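Hedlow Hockey Club
Home > Players > Kit tips

Looking after your hockey kit at home

Updated November. Compiled by Josefien De Smet from notes sent in by members.

Most of what follows can be done on a kitchen table or in a garage with things you already have. It covers outdoor sticks, pads, shoes, balls and goalkeeping kit. Indoor sticks are lighter and thinner, and they are dealt with in a short section near the end.

Before you start

Cover the table. Old bath towels are better than newspaper for anything with sand in it, and the sand from an artificial pitch will scratch varnish. Have ready a bowl of lukewarm water, washing-up liquid, a nail brush, two cloths, a pair of small scissors and a roll of electrical tape. If you are regripping a stick you will also want a hairdryer.

Empty the bag outdoors. Shake it upside down, turn out the side pockets and leave it open over a fence or the back of a chair while you get on with the rest.

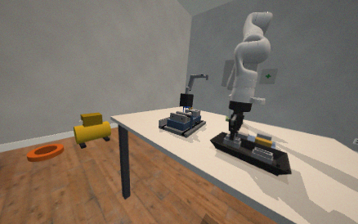
Cleaning the stick

Wipe the head with a damp cloth and a drop of washing-up liquid. Use the nail brush on the edges, where the black marks collect, and go over the whole stick again with a clean cloth. Dry it at once. Don't stand it in a bucket, and don't put it under a running tap with the top end down, as water gets in under the cap and stays there.

Scuffs that won't come off with soap can be rubbed with a little toothpaste on a cloth. Use the plain white sort. Gel doesn't do much. Leave bleach, white spirit and nail varnish remover in the cupboard.

Check the head while it is clean. Run a thumbnail along both edges and round the toe. A chip in the paint is nothing to worry about. A rough patch that catches the nail should be smoothed with fine wet-and-dry paper, used wet, in one direction only. Wear a dust mask for this and do it outside. If you can see loose fibres, or you can feel the surface give when you press it, stop using the stick and bring it along for somebody to look at. Splinters from a composite stick are unpleasant things to have in a finger.

Tap the head lightly on a concrete step and listen. A sound stick gives a clean knock all the way along. A dull or rattling note usually means a crack inside.

Changing a grip

Allow half an hour the first time.

1. Peel off the finishing tape at the bottom of the old grip and unwind it. If it tears, slit it lengthways with the scissors, cutting away from you.
2. Warm any glue left behind with the hairdryer on its middle setting and roll it off with your thumb. Wipe down and let the handle dry.
3. Find the tapered end of the new grip. Peel back a hand's width of the backing and fix this end at the top of the handle, square to the edge.
4. Turn the stick slowly with one hand and feed the grip with the other. Keep a steady pull. Overlap each turn by a few millimetres.
5. At the bottom, cut the end at a slant so that it finishes level, and go round three times with electrical tape.
6. Press the whole length with a dry cloth and leave it overnight.

Right-handed and left-handed winding makes no difference to how the stick plays, whatever you may have read. Every hockey stick is used from the same side in any case. Some people like a second grip over the first for a thicker handle. Try it on an old stick before you commit, as it does change the feel a good deal.

Chamois grips want different treatment. They are meant to be slightly damp in play, and they go stiff if they are dried on a radiator. Rigoberto Manríquez has sent in his method: a quick wipe with a wrung-out cloth, then left in a cool room with nothing touching the handle. He gets most of a season out of one.

Shin pads

Take out the liners if they come out. Wash these by hand in the bowl, rinse twice and squeeze them in a towel. Hard shells can be scrubbed with the nail brush and wiped dry. Pads in one piece can go in the machine on a cool wash inside a pillowcase, with no softener and no spin above 700. Check the label first.

Straps lose their grip when the hook side fills with fluff and grass. Pick it out with a darning needle or an old toothbrush. If the elastic has gone, cut it off close to the seam and sew on a new piece from a haberdasher's. Fifteen minutes' work, and cheaper than new pads.

For smell, sprinkle bicarbonate of soda over dry pads, leave overnight in an open carrier bag and knock it out in the morning. It is no use on wet pads and leaves a paste.

Shoes

Knock the soles together outside and clear the studs with a lolly stick. Sand gets under the insole, so lift that out every time. Wash uppers with soapy water and stuff the shoes with newspaper, changed once before bedtime.

Don't machine wash them. Josefien did this with a pair of Henk's and the sole came away along one side. If yours has already lifted, clean out the gap, let it dry for a full day, use a flexible shoe glue and bind the shoe tightly with strips of old inner tube until the next morning. Superglue sets brittle and cracks the first time you turn.

Laces: wash in a sock tied at the top.

Balls

Dimpled balls hold dirt and smooth ones show it. A soak in warm soapy water and a go with the nail brush will do for either. For a box of balls, put 11 or so in a string bag and swill them about in a bucket. The yellow and orange ones keep their colour better if they are kept out of the sun between sessions. Throw away any ball with a split in it, including small ones.
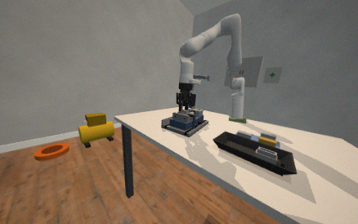
White robot arm with a black gripper, over blocks on a dark base.

Goalkeeping kit

Leg guards and kickers are foam, and foam hates heat. Keep them out of the boot of the car in summer and away from boilers. Wipe down with soapy water, rinse with a clean wet cloth and stand them upright with air round all sides. Lying them flat in a pile will put a bend in them by the spring.

Smallish tears can be closed with contact adhesive. Put a thin coat on both faces, wait until it is touch dry and press together hard. Don't be tempted to press early. Duct tape will do for the rest of a match, but take it off that evening or you will be picking at residue for a week.

Buckles and webbing straps wear out long before the foam. Mitali Selvanayagam keeps a jam jar of spare buckles cut off old rucksacks and says most of them fit.

Helmets should be wiped inside and out after use. Take out the padding once a month and wash it by hand. Check every screw on the cage for tightness, by hand with a screwdriver, never with a drill. A helmet that has cracked, or has a bent cage, is finished. Please don't try to straighten it.

The chest pad and arm guards can usually be washed cool in a duvet cover. Hang them over a bath to drip.

Indoor sticks

The head is thinner and chips more easily. Clean as above but keep the wet-and-dry paper away from it. Many players put a strip of clear tape along the face edge, and this needs peeling off and replacing when it goes cloudy. Store indoor and outdoor sticks apart so that nobody picks up the wrong one in a hurry.

Playing shirts

Turn inside out, wash at 30 and skip the softener. Numbers peel when they are ironed directly. If one has begun to lift at a corner, cover it with baking paper and press with a warm iron for a few seconds, then let it cool flat before moving it.

Grass stains on the white away shorts: rub in washing-up liquid, leave for an hour and wash as normal. Repeat before drying if the mark is still there. Blood comes out in cold water if you catch it the same day.

Storing it all

A broom clip screwed to the garage wall holds a stick well. Cengiz Altıntaş has put up a length of skirting board with a row of them, each marked with a name. Screw into a stud or use proper plugs. Keep the lowest clip high enough that the head of the stick clears the floor.

Hang bags open. Leave the zips undone all summer, and run a candle stub along the teeth if they stick.

Outgrown kit in usable order can be left in the blue crate at the Tetbridge pitch, clean please, with shoes tied together by the laces. Sticks for juniors are always wanted, the shorter the better.

Got a tip to add? Send it to Josefien with your name and, if it involves glue, the type you used.

Page views: 3,793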